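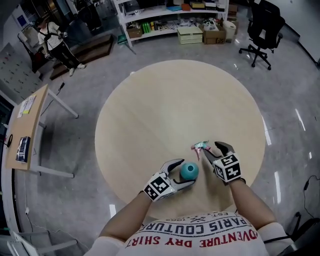
Tidying tips I brought home from a robot open day

I went to the Rasow open day in January expecting to stand behind a rope and watch something wave at me. What I got was a morning of people clearing tables with grippers in their hands, over and over, and I came home and rearranged half my kitchen. I loved it!

At Rasow they teach the machines by having people do the chores first, holding the same sort of jaws the robot will use. Trygve Engström, who showed our group round, let each of us have a turn for 5 minutes. Try picking up a balled-up napkin with two stiff fingers and you will think about your own hands for the rest of the week (I did, anyway).

So, what I've been doing since:

Clear from the near edge outward. I always used to reach for the far stuff first and drag my sleeve through the crumbs. Trygve had us work away from ourselves, and it's quicker with ordinary hands too.

Stop the rollers before anything else. Balls, grapes, loose batteries, the lid off the vitamins. Come at them from both sides and close slowly. If you poke at one from above it shoots off under the fridge, as mine did twice.

Pinch cloth in the middle. A crumpled dishcloth or napkin has a high point somewhere, and that's where to grab it. Lift straight up, give it one shake over the sink, fold it after.

One hand holds, one hand moves. Steady the jar with your left while the right does the lid, or the tray while you load it. I had been doing everything right-handed for years and wondering why things slid.

Give every item a landing spot. They had a bin ready before they picked up a thing. I now put an empty dishpan on the counter before I start on the table, and everything that belongs in another room goes in there for a single trip.

Look straight down once. Stand close and lean over the table before you call it done. You'll spot the sticky ring and the stray paper clip that you can't see from the doorway.

Fraser Mackay, who was in my group, asked how many times a task gets repeated, and the answer for one table-clearing job was 3000. I do ours three times a day and grumble!

If there's an open day near you, go, and wear short sleeves. Next month: getting candle wax out of a tablecloth.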